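Colours on the table: gallery

Welcome to the gallery page of our small sorting and tidying group. My name is Hjørdis Bakke and I look after these pages. English is my third language, so please forgive the small mistakes, and write to me if some sentence is not clear.

We meet in the evenings from September until the spring. Our subject is very simple: small things, and the trays and bins where they can live. Some members come with buttons, some with beads, and Sverre Brekke came last winter with 600 screws from his father's workshop in one biscuit tin. For learning, however, I always recommend to begin with plain cubes in few colours. With cubes one sees quickly what is the question. Shall everything of one colour go together? Shall the tray have the same colour as the things inside it, or a different one?

On this second question we do not agree. Sumathi Venkataraman likes the tray to match, so that pink belongs to pink and the eye finds the way without any label. Tomomi Sakamoto prefers contrast. She says that a pink cube in a pink tray is easy to forget there, and a green one is not. I have changed my opinion two times already, and I will perhaps change it again before Christmas.

The table is important also. A calm brown or grey ground is best for us. We tried once a cloth with flowers and after half an hour everybody was tired in the eyes.

Pink tray, pink cubes and green cubes, with plenty of free table between them.
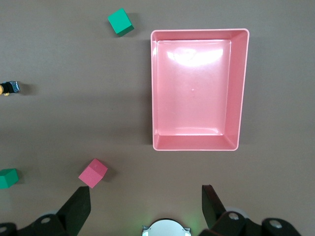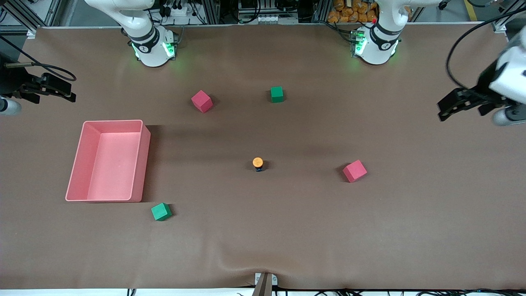 For those who want to try at home, you do not need to buy much. A tray with raised sides is enough, and it should be wide enough that the whole hand can go in. Mahnaz Talebi uses the low trays from Stekero, and I have an old one from Isaksson which has lost its lid. Please take only a few pieces the first time. Last year I put 1,000 beads on my kitchen table with great courage, and we ate our supper standing for three days.

If you have pictures of your own trays, I will be glad to add them to this gallery. Write please which colours you put together and why, two or three sentences are enough. The older pictures, with the buttons and the biscuit tin, are moved to the page for last winter. The list of evenings for the spring will come when Sverre has the key to the room again.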